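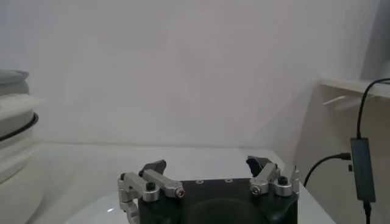 August, bench notes, Prilcombe back room

Heat protectant spray, batch 2. Carrying on from the last page, same base, less silicone, more of the panthenol. Prumard sent the new pump heads so those are on all the bottles now. Old ones dribbled.

Swatches: bleached, level 10, all from the one Gezer bundle. Clarified, rinsed, left overnight on the rack. Do NOT use the offcuts in the blue tub, they've had toner on them and I wasted a morning on that last time.

Method same as before. Mist, comb through, rough dry, then flat iron at 180. Slow passes, root to tip, no going back over the ends. Untreated swatch alongside every time.

Results, quick version:

Slip when wet is better than batch 1. Comb goes through without that squeaky drag halfway down. Dry feel is good too, bit of grip left in it which I'd want for a pixie or anything cropped. Shine okay. Less than batch 1, to be expected with the silicone down, but on short hair I'd take it over the greasy look.

Smell is a problem. Fine in the bottle, fine wet, then as soon as the iron goes over it there's a burnt sugar thing. Not awful. Client would notice. I think its the fragrance and not the base, so make up a small lot unscented and run it again before changing anything else.

Ends: still getting some snapping on the comb test, untreated swatch clearly worse. Haven't got numbers I'd trust. Want more swatches before anyone says "reduces breakage" on a label.

Turned the iron up to 220 on one swatch just to see. Yellowed. So did the untreated one. Put the heat limit on the card.

Humidity box: ran at 88 percent, left in over lunch. Treated swatch puffed a bit at the tips, held its shape through the middle. Batch 1 held better, again the silicone. Could try a little of the film former back in but it flaked last time when brushed out, so go easy.

Lirnura want 300 mL of whatever we settle on for their salon floor, to try on actual heads. Told them not until the smell is sorted. They've asked for it in the tall bottles, check we have enough caps.

To do
- unscented lot, same swatches, same iron
- order another bundle from Gezer, ask for the same colour lot
- re-label the fridge shelf, two jars say batch 1 and only one of them is
- clean iron plates propery, there's residue near the hinge end
- patch test forms, new ones are in the drawer under the basin

Left the treated and untreated pair from this run clipped to the card for anyone who wants a feel. Wash hands first pls, hand cream wrecks them.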